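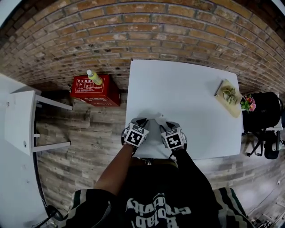

Ayanda Dlamini says the gloves were supposed to be the easy part, and that getting a marker to sit flat on the back of each one ate up most of June. The payoff is that a computer can now follow both of her hands across a tabletop, and the little workshop crew at Peltstead is thrilled with it.

Workshops > Peltstead > Robot Builds

The project goes by Skarkance, and the goal is a tabletop arm that learns small chores by copying people. The arm itself is still in pieces at Astbridge, where the joints are being machined. In the meantime the Peltstead half of the team is collecting examples for it to learn from, and they've already passed 600 recordings. Folding a dish towel, putting a lid on a jar, lining up spoons. It sounds dull and it's a blast to watch!

Each glove wears its own black-and-white square, so the software can tell left from right even when the hands cross. Dlamini went through a few ways of attaching them (glue cracked, tape curled) before settling on a stitched backing. Materials for the pair came to $89, and she thinks the next pair will be cheaper.

Johannes Joubert has been working on the other half, a hand-held gripper that you carry around and squeeze, so the recordings come out in the same shape the arm will use. The body is white plastic and the two black fingers have ribbed rubber pads. His first pads were smooth and dropped every spoon in the drawer. The ribbed ones grab and keep grabbing. A square marker rides on a tab on the housing, same idea as the gloves.

"I picked up a grape with it and just stood there grinning," Joubert said.

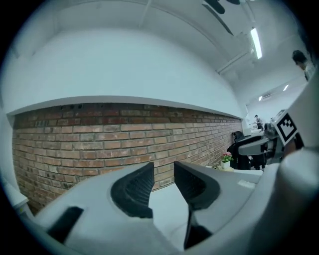
Try it on Thursday

The workshop is opening the bench to anyone who wants to have a go, starting at 6 p.m. Slots run 30 minutes and you don't need to know a thing about robots. Long sleeves are fine, but leave rings at home, as the gloves are a snug fit. Drawings for the gripper fingers will be on the shared drive by then, along with the stitching pattern.

Comments (3)

tobyk: Is the finger pad printed or cast? Mine keep tearing at the base.

J. Joubert: Cast. Round off the inside corner of the mold and the tearing mostly stops. Bring one along and we'll compare.

marrowfat: my daughter wants to know if it can do grapes on a fork

Related

Motaung night build: a pen plotter from two old scanners
Astbridge lathe is back up and running
Sorting 700 donated screws with a webcam
Soldering for left-handers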